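# About Trevley

We find new homes for old bedroom furniture. Mostly nightstands, if you want the truth of it, plus the small cabinets and chests that get left behind when somebody moves and the truck is already full. Berhanu Woldegiorgis started Trevley in a garage with 2 sawhorses and a drawer that wouldn't close, and he still can't walk past a sticking drawer without getting down on his knees to look at it!

We're bigger now (we have heat, and a proper bench) and we've just passed 1000 pieces. We still love the same thing we loved at the start, though: plain, solid pieces with good edges.
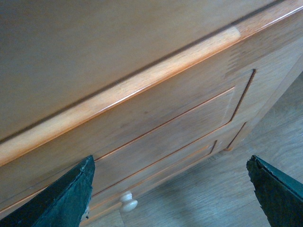 Edges are where we begin. Run your hand along the front of a cabinet and you learn a lot in a hurry – where people leaned, where a vacuum hit it, where somebody's watch has been. A fat rounded trim like this one, with a bright shine along the curve, is a joy to us, and so are the dark grooves that make one border inside another on the panel underneath. Grooves collect polish and dust for years, so we clean them with a soft brush and a lot of patience. We don't sand them. Berhanu has strong feelings about that and will share them if you ask.

## What we do

- **Clean.** Mild soap, a barely damp cloth, then a dry one, always along the grain.
- **Check the joints.** We push on every leg and corner. Anything that wobbles gets glued and clamped overnight.
- **Sort out the drawers.** Out they come, all the way, and we wax the runners. We like the inside of a drawer as much as the outside, that pale bare wood next to the warmer orange of the front.
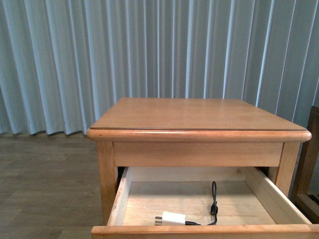 - **Match the finish.** Small scratches get touched up by hand. Bigger marks we often leave alone, and we'll tell you exactly where they are.

## Our three lines

**Omano** is bedside pieces, always 26 inches tall or under. **Moges** is cabinets and chests. **Brana** is the odds and ends: single drawers, spare knobs, a shelf looking for a bookcase. Brana is a mess and we love it.

## Come by

The shop opens at 10 in the morning, and every September we run a drawer clinic where you bring in the one that sticks and we fix it together. Bring the whole nightstand if you can carry it, or take out the drawer and bring a photo of the rest.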